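Leka (robot training kit)

Leka is a two-armed robot training kit sold by Poratier, a small automation firm based in Jastham. It consists of a simulator, a library of household tasks and an optional pair of arms for use on a bench. The kit is aimed at colleges and small workshops that want to try out a two-armed job before paying for full-sized equipment.

History

Work on the kit was started by Kalliopi Kadrić and Tihomir Matić, who had earlier written teaching software for single-arm machines. The first version had one arm and a bare floor. A second arm was added after early users asked for tasks in which one hand holds an object while the other works on it. The kit went on sale on 10 Jun 2019, and the first update followed in July of that year.

Simulator

The simulator, called Narna, runs on an ordinary desktop computer. It loads a room, a robot and a task, and records the movement of each joint while the user drives the arms by hand controller or by script. Rooms are dressed with furniture and pictures on the walls, and the user can change the wall colour and the lighting between runs. The library holds 90 tasks, most of them set at a table. They include opening and closing lids, placing small parts in boxes and passing an object from one gripper to the other. The tool on each arm can be changed separately, so a task may pair a two-fingered gripper with a narrow tip for reaching into a container. 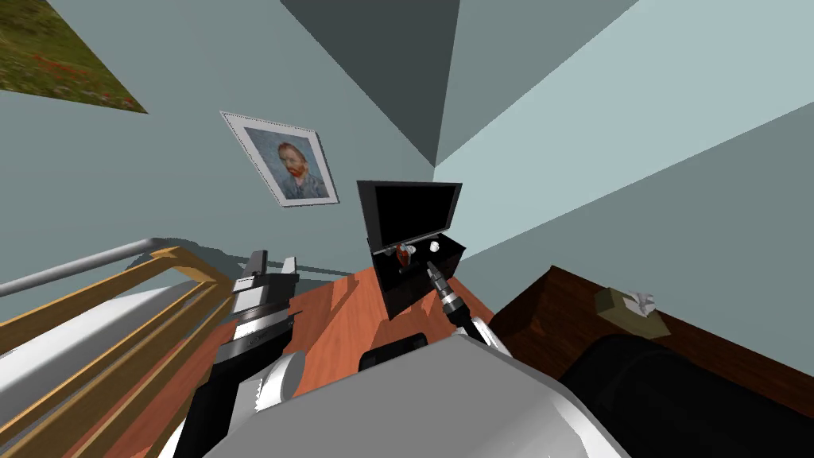
Can Leka be used without buying the arms?
The simulator is sold on its own licence and works in full without them. Arms can be added later, and saved tasks carry over once the joint limits have been checked.

Each run is saved as a single file, which can be replayed from any viewpoint. A run can also be cut into steps and the steps edited one at a time. Lids and doors have adjustable stiffness, and small objects can be given a different weight or grip. Cloth and liquids are not supported.

Bench arms

The bench arms are made to order and bolt to a steel plate supplied with them. Each lifts up to 3 kg. Setting up takes about 20 minutes if the plate is already fixed. The arms come without a safety cage, and the manual tells users to mark off the floor and keep the stop button within reach.

Price and support

A simulator licence costs £2,000 for a teaching room, with updates for the first year. The arms are priced separately. Support is by email, and the manual is available in English and French.

Reception

Banafsheh Kiani, who reviewed the kit for a college newsletter, found the task library well chosen and the lid and box exercises useful for beginners. She thought the hand controller tiring over a long lesson. Sizwe Xaba, a workshop trainer, preferred the script editor but complained that its error messages were hard to follow. A later update reworded many of them. Prasetyo Kusuma used the simulator for an evening course and wrote a set of worksheets, which Poratier now supplies with the teaching licence.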